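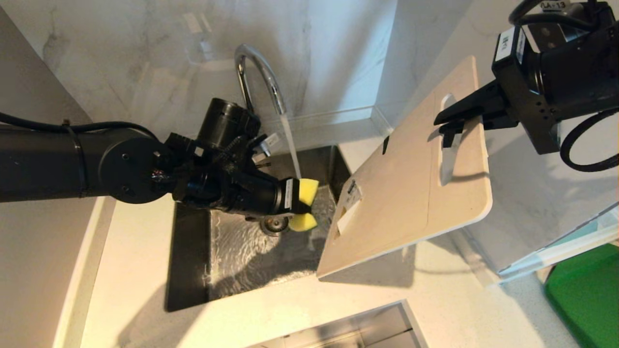 How to work out a yarn count from a short sample

Search this site Enter keyword Go

Buyers often send us a cutting or a part cone and ask for "the same again". If there is no ticket on the cone, you have to find the count yourself. You can do this with a ruler, a decent scale and a bit of patience. The method below is for single and plied spun yarns in cotton, linen and wool. It does not work well on fancy yarns such as slub or bouclé, where the thickness changes along the length.

What you need

A scale that reads to 0.01 g. A kitchen scale that reads to whole grams is no use unless you have several hundred metres of yarn to weigh.
A wrap reel, or a flat board with two smooth pegs.
A steel rule or tape.
Small sharp scissors.
A calculator.

If you are using a board, set the pegs so that one full turn of yarn measures exactly one metre. Check this with a piece of thread that doesn't stretch, then lay the thread along the rule. Wood moves a little over the year, so check it again now and then.

Step 1. Let the yarn rest

Cotton and linen take up water from the air, and a cone that has come out of a damp van will weigh more than it should. Take the yarn off its wrapping and leave it overnight in the room where you are going to weigh it. A proper laboratory would hold the room at a set temperature and humidity. For matching purposes it is enough to keep the sample and your comparison yarn side by side.

Step 2. Throw away the outside

Pull off the first few metres of the cone and bin them. The outer layers get rubbed and dirty in transport.

Step 3. Wind 100 metres

Wind 100 turns on to the board or reel. Keep the yarn straight but not tight. If it is pulled hard it will stretch, you will end up with less yarn than you think, and the count will come out finer than it really is. Lay the turns next to each other and try not to pile them up. Cut the end level with the starting point.

If the customer has only sent a short cutting, measure what you have against the rule and write down the length in metres.

Step 4. Weigh it

Set the scale to zero, fold the skein loosely and put it in the middle of the pan. Keep it clear of the sides. Write down the weight in grams before you pick the skein up again. Do this for at least three skeins, from different parts of the cone if possible, and use the average.

Step 5. Work out tex

Tex is the weight in grams of 1,000 metres. Divide the weight by the length in metres and multiply by 1,000.

For a skein of 100 metres weighing 2.95 g:
2.95 ÷ 100 × 1,000 = 29.5 tex

Step 6. Change tex to the count you need

English cotton count (Ne) = 590.5 ÷ tex
Metric count (Nm) = 1,000 ÷ tex
Linen lea (NeL) = 1,654 ÷ tex

The same skein comes out at Ne 20, Nm 34 or 56 lea. Be careful with tex and the others on one order form. Tex goes up as the yarn gets thicker. Ne, Nm and lea go down.

Plied yarns

Untwist a short piece and see how many single ends it is made from. The figure from Step 6 is the resultant count. For a two-fold yarn, multiply the resultant Ne by two to get the singles count, and write it as 2/60 or Ne 60/2, whichever your supplier uses. Twisting takes up some length, so the singles figure will come out a little coarser than the spinner's own. Go to the nearest standard count on the finer side.

When the answer looks wrong

Check that the scale was set to grams. Check the number of turns. If the yarn has been dyed, sized or waxed it will be heavier than the greige yarn, so ask the customer which one they want matched before you quote. Linen is uneven by nature and a spread of 8 per cent between skeins is nothing to worry about in the coarser counts.

Keep the skeins. We tie a card to each with the customer, the count and the date it was weighed, and put them in the drawer under the order number. It saves doing the job twice when Kristiansen or Clilham come back for a repeat.

Written by Mihret Tefera, sample room. Last changed May 9, 2022.

Contact us | © Clurka Yarns | Back to top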